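Kimthorpe Place Settings

README for the tableware part of the collection

Contents

Kimthorpe Place Settings is a set of short recordings of meal trays being laid and cleared. Each one covers a single tray, from the first item down to the last item back in the bin. This file covers the tableware, the layouts and the labels. Licensing is in a separate file, LICENSE.txt.

Maintained by Meriem Younis. Send corrections to the address in CONTACT.txt with the recording number in the subject line.

Tableware

Items are named by type and color, in that order: cup-purple, plate-orange, tray-green. Where a color is hard to name we kept the first label it was given, even if a second person disagreed. Shades are not separated, so tray-green includes both the dark trays and the lighter ones.

Most of the pieces are plastic. They came from two sources, listed in items.csv as Flilledeo and Cao. The Cao pieces were bought used and some have scratches. Scratches are not labeled.

Cutlery is labeled by type only (fork, knife, spoon). If the type can't be made out at any point in the recording, the label is cutlery-other.

Layouts

There are 9 layouts. Each has a short text file in the layouts folder that says what goes on the tray and in what order. Layouts 1 to 5 use one plate and one cup. The rest add a bowl, a second cup or a folded napkin.

The position of the cup is left open on purpose. Some people put it at the top right of the plate and some put it on the plate – both are accepted, and the label records which one was used.

Recordings run up to 90 seconds. Anything longer was split, and the parts share a number with a letter after it.

Notes on particular items

1. tray-green. Raised border, rounded corners. An item resting on the border counts as on the tray if more than half of it is inside.

2. plate-orange. Round and smooth. Often partly covered by other items. Label it whenever any part of it shows.

3. cup-purple. Faceted and see-through, so whatever is behind it changes its color. Over the orange plate the inside goes pink and salmon, while the outer wall can look almost black. It is still cup-purple. Draw the outline along the rim and the outer wall, and ignore the bright reflections inside.
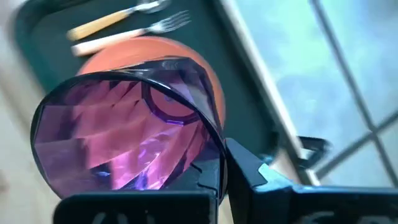

4. napkin. Labeled as folded or open. A napkin that comes unfolded partway through gets both labels, with the time of the change.

Known problems

The first 20 recordings were labeled before the rule about the tray border was written. They have been checked once but may still have errors.

In layout 7 the order file lists the bowl twice. Use the first line – the second is a typing mistake that was left in so the line numbers would still match the older Stasora files.

The October update changed "beaker" to "cup" everywhere except in the layout text files.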